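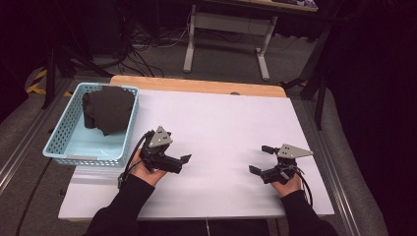 篮子里的家务

德拉霍米拉·米哈利克家里的篮子，多到客人总要问上一句。玄关的架子上放着一只，浴室门后挂着一只，餐桌底下塞着一只，厨房水槽旁边还有一只浅浅的、淡蓝色的，四边全是一排排小方孔。她最偏爱的就是这种浅蓝色的，说是看着清爽，夏天里尤其舒服（冬天她也照用不误，只是嘴上不夸了）。

我去拜访她是在十月的一个下午，天已经有点凉了，她却把窗子开着，说要让屋里的衣物透透气。她教人整理衣物教了许多年，手上的小店叫“内伦”，开在一条不太好找的斜街上，楼下卖收纳用品，楼上摆了几张长桌，学生们就围着桌子折毛巾、叠衬衫、收拾袜子。我原本以为会看到什么了不起的技法，结果头一个钟头，她只让大家做一件事：把一块深色的布放进篮子里，再拿出来，摊平，折好，再放回去。

“你别笑，”她一边说一边给我倒茶，“大多数人家里的乱，都是从篮子里那一团开始的。”

她说的那一团，我太熟悉了。我自己家里也有这么一只篮子，名义上放的是洗好的衣服，实际上衣服晾干以后随手一扔，堆成一个小丘，要穿哪件就从里头往外拽。深色的总是沉在最里头，黑的、深棕的混在一处，灯光一暗就分不清是裤子还是围巾。有一回我把一块深棕色的披肩当成毛巾带去了游泳馆，这件事我母亲到现在还时常提起。

德拉霍米拉对深色衣物有一套自己的讲究。她主张深色的东西要放在浅色的篮子里，淡蓝、米白都行，这样剩下什么、角落里还藏着什么，低头一看就清楚。反过来，白衬衫和浅色床单她倒愿意放进颜色重一些的藤筐里。至于篮子的深浅，她的意见就更坚决了：要浅的。深篮子装得多，可是人有惰性，装得下就一直往里装，装到后来底下那几件一个季节都见不着天日。浅篮子装不了多少，堆起来了你看着难受，自然就会去收拾它。

还有那些小孔。刚晾好的布料有时候还带着一点潮气，手摸不大出来，闷在密不透风的箱子里，过两天就有味道了。四周带孔的塑料篮透气，轻，脏了拿水一冲就干净，价钱也不高。店里卖得最久的一款来自一家叫“卡杜迪耶”的小厂，标价194克朗，她自己用的那只边角已经磨得发白，还舍不得换。正面靠下的位置，她建议贴一张小标签，写上“待折”或者“待熨”，字要大，好让家里其他人没有借口装作没看见。

说到这里，不能不提她的那张桌子。桌子是浅色木头的，颜色偏暖，有点像烤得刚刚好的饼干，是从老木匠科拉日那里订来的。她很爱惜这张桌子，上课时总要在上面铺一块白色的板，光光滑滑的，几乎把桌面盖满。我问她为什么不直接在木头上折，她说白板滑，布料推得动，折角的时候不会被木纹绊住，而且深色的布铺在白色上，边缘对得齐不齐，一眼便知。板子不用的时候靠墙立着，占不了多大地方。她订这块板花了300克朗，说是这些年买得最值的一样东西，比那台3594克朗、用了两次就收进柜子里的挂烫机强多了。

那天一起上课的还有克莱夫·兰伯特，一位退休的地理老师，搬到这边住了四年，中文、英文、捷克文都能说上几句，折衣服却是从头学起。他太太从前把家里的衣物全包了，如今她的手腕不大好，他就自告奋勇接了过来。他折东西很慢，每折一道都要用手掌从中间往两边抹一遍，抹得平平整整才肯折下一道。德拉霍米拉从不催他。她说折衣服又不是赶火车，慢一点的人，往往一个月以后还在坚持，快的那些反倒早就不折了。

我也跟着学了一遍，回家以后照着做，大致是这样的顺序。先把桌面清出来，篮子放在左手边，离自己不要太远，伸手就能够到。从篮子里一次只拿一件，拿起来先抖一抖，找到两个相邻的角，把布展开，铺平。大块的布先对折，再对折，最后按篮子的宽度折成三段；小块的毛巾对折两次就够了。折好的放在右手边，等左边的篮子空了，再把折好的一摞整整齐齐放回去，开口的一边朝里，折边朝外，这样取的时候不会带出旁边的一件。

听上去平平无奇，对不对？我起初也这么觉得。可是等到篮子真的空了，露出淡蓝色的底，那种轻松还是挺叫人高兴的！我后来在“斯特克蒙特”的旧货仓库里又淘到一只差不多的篮子，专门用来放待补的衣物，扣子掉了的、裤脚开线的，都先请到那里头去住着。至于什么时候补，那就是另外一回事了。

临走的时候，德拉霍米拉塞给我一包她自己缝的薰衣草袋，叮嘱我别放在篮子底下，要放在折好的布中间，气味才散得匀。克莱夫还坐在桌边，和一条怎么也折不方正的床单较劲，抬头冲我挥了挥手，又低下头去找那两个角了。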